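Subject: Re: [textiles-home] Folding thin cloths that will not stay flat

Hello all,

On 2025-01-13 a member wrote:

> I bought the light Zamudio cotton for the kitchen and I am not happy with the folding. When I lay a cloth down it makes a heap, and when I pull one side the other side comes too. My old linen never did this. Do you iron first? Or is there some order of steps that I am missing? I have 20 of them to put in the drawer before my guests come.

I had the same problem last May, when I changed from linen to thin cloths for our guest rooms in Runow. I do not iron first. It takes too long, and the cloth gets creased again when you carry it.

What I do now:

1. Put the cloth on a smooth table. A wooden table with a rough top holds the threads, and you will fight with it.
2. Do not try to find all the corners. Find one, and hold it with two fingers very near the tip. If you take too much fabric, it twists into a rope and you lose the corner again.
3. Lift it slowly, a little above the table, and let the rest hang. Then look for the next corner along the same edge.
4. Lay the edge down straight, and smooth from the middle to the outside with a flat hand – never from the outside to the middle.
5. Fold in 2, wait a moment, fold again.

If the cloth is 100 percent cotton, a little water on your hands helps. With the Duva mixed fabric I do not use water, it leaves marks on mine. I also tried the Stumness spray starch once. The cloths were nice and stiff, but they did not dry the dishes well until I had washed them again.

For the drawer I make piles of about 9. Higher piles fall over when I take one from the middle.

The light blue cloth, still unfolded:

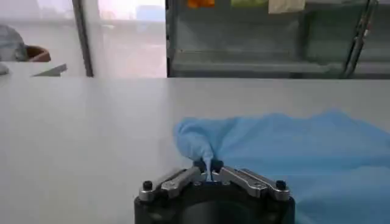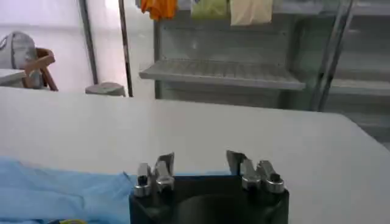
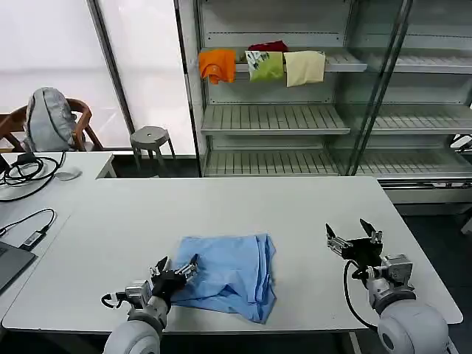 *Ilse Varga*

P.S. I forgot to answer about the old linen. Please keep it! For glasses it is still better than any thin cloth I have tried. And if somebody on the list knows a good way to store round tablecloths, I would like to read it. Mine are now rolled on cardboard tubes, and they get a line where the edge of the tube is.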